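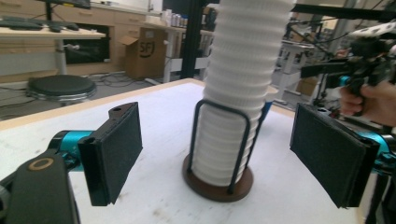
Culance Coffee Urn: Review After 14 Months

Posted Tuesday, July 16, 2024

I run the front desk at a small adult education center. We have evening classes four nights a week, and people want coffee at the break. For years we used two home drip machines side by side, and someone had to start a second round halfway through the first hour. The Culance urn replaced both of them. It cost $166, and I paid the regular price.

This is the plain model with the knob on the front. There is a more expensive one with a digital panel that I haven't used.

Setting it up

The urn comes in one box with the lid, the basket, the stem and a short booklet. The booklet tells you to run a full tank of plain water through before the first use. Do it twice. After one rinse the water still had a metal taste. After the second it was fine.

It stands 14 inches high without the lid knob. Measure first if you plan to put it under a cabinet. Ours would have fit, but the steam comes straight up out of the vent and I didn't want that on the underside of the shelves, so it went on a table against the wall. The cord is short. We had to move the table over to reach an outlet, and I would not run a urn this size on an extension cord.

Brewing

You fill the tank with cold water, put the stem in the hole at the bottom, drop the basket over it and add coarse coffee. Then the lid goes on with a quarter turn. A half tank takes 20 minutes. A full tank takes a good deal longer, and I have stopped trying to rush it. I switch it on when I unlock the building and it is ready well before break.

Fine grounds are a problem. The holes in the basket are large, and regular supermarket coffee leaves sludge in the last few servings. A coarse grind mostly fixes this. The paper ring filters that other brands sell didn't help much. They fold up when the water hits them and then the grounds go around the edge.

The coffee itself is decent. It is a little flat compared with a drip machine, the way urn coffee usually is. It is hot and there is plenty of it, and at 7:30 on a weeknight that covers what most of our students are asking for. After two hours on the warming setting it starts to taste burnt. If your meeting runs long, turn it off at the wall and let it sit. The tank holds heat better than I expected.

The spigot

The spigot is the best part of the machine. It has a lever you can push down for one serving or flip up to stay open for filling a pot. It doesn't splash. On our old urn, before the drip machines, you had to hold the lever with one hand and the cup with the other, and it spat at the end.

There is one fault. A drop or two collects at the tip after each pour and falls a few seconds later. The drip tray catches it, but the tray is shallow and has to be emptied during the evening. I put a folded dishcloth under the front feet as well.

Clearance under the spigot is good. A tall travel mug fits if you tilt it a little. We keep paper cups in a wire holder, the upright kind on a round base, and they fit with room to spare.

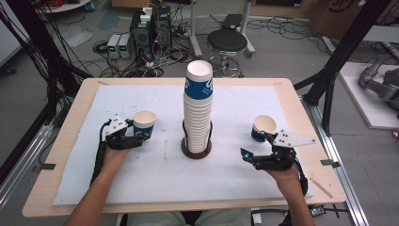

Amra Vukadinović wrote to say that her urn leaked at the spigot from the first week, and that tightening the nut by hand from inside the tank stopped it. She uses hers at a church hall and said the washer can shift in shipping. Ours has never leaked, but I checked the nut after reading her note and it did take a small extra turn. Do this with the urn unplugged and cold. Don't use pliers on it.

Cleaning

This takes longer than it should. The tank is deep and narrow, so you can't get a hand to the bottom with a sponge. I bought a long bottle brush. The stem needs rinsing right away or the old coffee dries inside it. None of it can go in the dishwasher except the basket.

Once a month I run white vinegar and water through it, then two rinses. Our water is hard. By last September I had skipped the vinegar for most of the summer, and the urn had started shutting off before the brew was done. One round of vinegar cleared it up. I have kept to the schedule ever since.

The outside wipes clean. It gets very hot, though, including the metal around the base. The handles on each side stay cool enough to hold, but I would not carry it full, and I would not put it where small children can reach the front.

Compared with the Ellanside

Before ordering, I borrowed an Ellanside urn from Fatima Effiong and used it for a week of classes. It sells for $59, so the difference in price is large. It made coffee that tasted the same to me. The lid does not lock, and the level marks are on the inside, so you have to open it to see how much is left. The Culance has a sight tube on the front.

If you need an urn for a few events a year, get the Ellanside. For use every week, I would pay for the locking lid and the sight tube again.

A note on cups and supplies

Get lids if people will be walking back to a classroom with their coffee. We went a month without them and I cleaned up a lot of hallway floor. Large cups empty the tank faster than you might plan for, so the cup count on the urn box won't mean much. Pour one of your own cups and work it out from there.

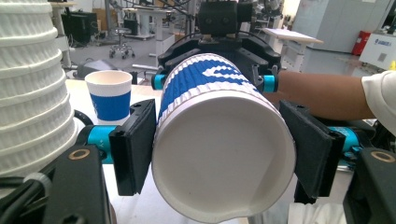 Large paper cup, white with a blue band.

Stirrers, sugar and creamer go at the other end of the table from the urn. That one change cut the line at break more than anything else did. Decaf drinkers get a pump pot, filled from the drip machine we kept.

Would I buy it again

Yes, at this price. The drip at the spigot is annoying and the cleaning is slow. It has run four nights a week without a repair. The knob has loosened slightly, and the printing next to the warming setting is wearing off, so I marked it with a dot of nail polish.

Rating: 4 out of 5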